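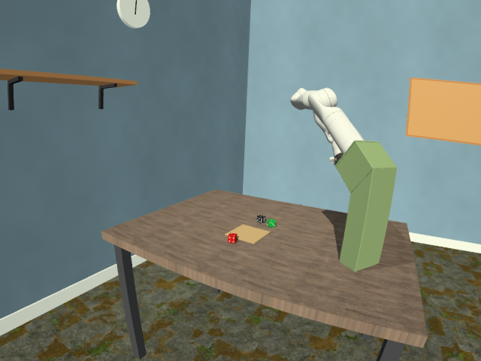 3 min read · thread, 13 posts

OK finally doing the mini excavator thread. Typing this in the truck on lunch so bear with me

We ran the Trerketti compact for most of a season. Seven ton class, rental first and then we bought it. Drainage work mostly, some footings, one very long driveway. People keep asking if I'd buy it again so I'll just put it all in one place

Short version: yes, with a different bucket and a different dealer. Long version below

Digging. Smooth. Smoother than the old Lonine by a lot. You can feather the boom and swing together and it doesnt lurch. My old machine you had to pick one. Anyone who's trenched next to a gas line knows why I care about this

Power is fine. Not amazing. In dry clay it bogs if you get greedy with the 24 inch bucket. Drop to an 18 and it's a different machine. Dealer sold us the 24 as "standard" and I wish I had pushed back on that

Fuel. I fill up every other morning on normal trench days. Lonine was every morning and sometimes a can after lunch. Didn't log it properly so don't ask me for gallons per hour, I'll just make something up

Cab. Seat is good. AC is good, and I'm saying that after July. Door latch is junk, we're on our second one already. Cup holder sits right where your knee wants to be. Whoever drew that cab is shorter than me

Visibility to the right rear is bad, same as everything in this size. Camera helps until it gets mud on it. Keep a rag in the door pocket. If you've got someone on the ground, use the horn and wait for eye contact, I don't care how good the camera is

Maintenance. Grease points are mostly where you can reach them. Two at the swing post are not. Jolán Fülöp, who does our service, made a little bent extension for the gun and now it takes a minute. Before that we were skipping those two and you could hear it, so dont skip those two

Filters all behind one side panel, no tools to open it. Love that. Hydraulic filter is a Trerketti part only though and the first one took forever to come in. Buy a spare when you buy the machine

OK breakdowns since that's what everybody really wants. One in the whole time. Aux hydraulic line started weeping at 82 hours. Warranty covered the hose, did not cover the truck coming out, and we argued on the phone for a week over that. Lost. Ask your dealer about travel charges BEFORE you sign, get it in writing, get the name of the person who wrote it

Attachments. Prondico thumb fits with no messing around. Veres tilt bucket fits too but you want their longer pins, the ones in the box are a hair short. Found that out with the bucket already half on and it starting to rain. Breaker I haven't tried on this one, we rent that job out

Tracks. Rubber, original set, some wear on the inside lugs on the left. That's from us turning the same way out of the yard every single day I think. Trying to mix it up now. Tension gets checked with the weekly wash and it's only needed grease once

Resale I can't tell you yet. The Lonine went with 1702 hours on it and sold in two days, to a guy who never even asked to see the service book (bring the book anyway). Hoping for the same here but there aren't many of these used around me so who knows what they go for

So would I buy it again. Yes. 18 inch bucket, spare hydraulic filter, service travel in the contract, and look hard at that door latch on the lot. If you're mostly loading trucks go one size up, the reach is short for a high-sided dump and you'll be building yourself a ramp all day

Somebody already asked about transport. Fits our tandem trailer with the blade up front, four chains, plus one over the boom. Check your own weights, with the thumb and a full tank we're closer to the limit than I like

Gotta go, concrete's here early. Will do the Veres tilt bucket in its own thread, theres too much to say about the pins alone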